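Teleop demos on the shape sorter: operator keeps pausing, trim or keep?
Tredivton forum > Teaching by demonstration

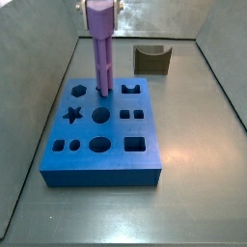

mlemaire
How long should a single demonstration be when the task is one insertion?

drurk_ops
Under 14 seconds at our control rate. Past that, most of the extra time is the operator thinking, and the policy learns to hover.

mlemaire
Mine run longer. The arch piece is the worst. I drive the fingers over the block, stop, then go get the piece. Current set is 806 episodes, all by remote control, 2 operators.

Colette Delorme
Trim the stops. Drop any step where the commanded motion is under your noise floor. We did this in August on the Kavberg arm and the hovering went away.

fothergill_bench
Disagree. If you cut every still step you also cut the wait while the fingers close. Then the policy lifts before it has a grip. Keep anything within three steps of a gripper command.

Colette Delorme
Fair, I should have said that. We mask around gripper events too. Ours is five steps on each side.

drurk_ops
Neither of those fixes a bad approach path. If the fingers go into a hole in the block before they have a piece, that is a different task and I would throw the episode out.

fothergill_bench
I would keep a few if the operator backs out cleanly. Recovery data is cheap to get this way and hard to get later.

drurk_ops
Only if you label them. Unlabeled, it copies the mistake as well as the recovery.

mlemaire
Has anyone tried guiding the arm by hand for the last part? My stick is too coarse for the star.

Colette Delorme
Yes. Better paths, but your hand ends up in the camera view. I went back to remote and halved the stick gain near the block.

mlemaire
Will try the lower gain first, then the mask at three steps. Splitting the back-outs into their own folder.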